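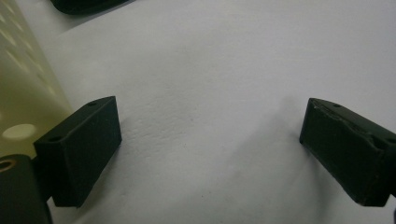 Frequently Asked Questions About Our Paper Marbling Classes

Welcome! We get a lot of the same questions at Saludo Paper Studio (and we love them all, truly), so we've gathered the ones that come up most. If yours is missing, write to us and we'll do our best to get back to you the same day.

Do I need any experience?
Not a bit. Most people who come to the beginner class haven't touched a paintbrush since grade school, and they do beautifully. Nuwan Pramanik teaches it, and he is the most patient person you could hope to meet, even when someone tips a whole jar of indigo into the tray!

How long is a class, and how many sheets will I make?
Plan on 3 hours, with a tea break in the middle. You'll usually go home with eight or nine sheets, though if you like to fuss over your combing (I do) it may be fewer, and you shouldn't feel bad about that.

What does it cost?
The beginner class is $57 per person and covers paper, paints, tray, combs and the loan of an apron. The bookbinding add-on is another $30, and you'll need to have taken the beginner class first so you have some sheets to bind.

Can I bring my own paper?
Yes, please do. It should be uncoated and on the heavier side, and it needs to be treated with alum beforehand or the color will slide right off when you rinse. We can do the alum for you if you drop the paper off the day before. Glossy paper and photo paper won't work, I'm afraid.

My sheets dried all wavy. Did I do something wrong?
You didn't, and please don't throw them out. Paper swells when it's wet and shrinks unevenly as it dries. Put each sheet face down between two clean pieces of blotting paper, stack some heavy books on top, and leave it alone overnight. A stubborn one can be ironed on the back with a low, dry iron and a cotton cloth in between.

Will the paint come out of my clothes?
Sometimes! Acrylics rinse out well while they're still wet and hardly at all once they've dried, so wear something you wouldn't mind having a souvenir on.

Are children welcome?
Ages ten and up are welcome in any class with a grown-up. Mojtaba Zarei runs a shorter family session in October for the little ones, and it fills fast, so it's worth getting your name on the list early.

Where are you, and where do I park?
We're at 234 Velbridge Road, up one flight of stairs. Street parking is free after 6 p.m., and before that the lot behind the bakery is your best bet. There's no elevator yet, so if stairs are hard for you, call ahead and we'll set up a tray for you on the ground floor.

What if I have to cancel?
Let us know two days ahead and we'll move you to another class or refund you in full, whichever you like. After that we can't refund the fee, but you're very welcome to send a friend in your place.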